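Part 8: Swapping the drive in an old office tower

I've done this on the Vindley office machines more times than I'd like, so these are my own steps, in my own order.

1. Shut down, switch off at the wall and pull the mains lead. Then hold the power button in for a bit.
2. Lay the tower on its side and take the side panel off.
3. Unplug both cables from the drive. Pull on the plugs – never on the wires!
4. Squeeze the caddy and slide the drive out.
5. Clip the new one in, slide it home and plug both cables back in.

Caution: keep fingers and screwdrivers well away from the processor socket if it's open. The contacts bend very easily.

Note: I use up to 200 mm of Velcro tape for tidying cables (Hendrik Moodley swears by twist ties, but I always lose them).

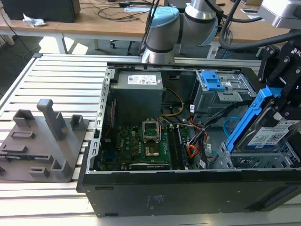
Labels are worth a minute before you close up. Copy the serial number into your notebook, as you won't fancy opening it all again in August. With the drive in a blue caddy like this one, the white label is easy to get at while it's out of the case, and you can scan the QR code on it too. Then put the panel back on and go to Part 9.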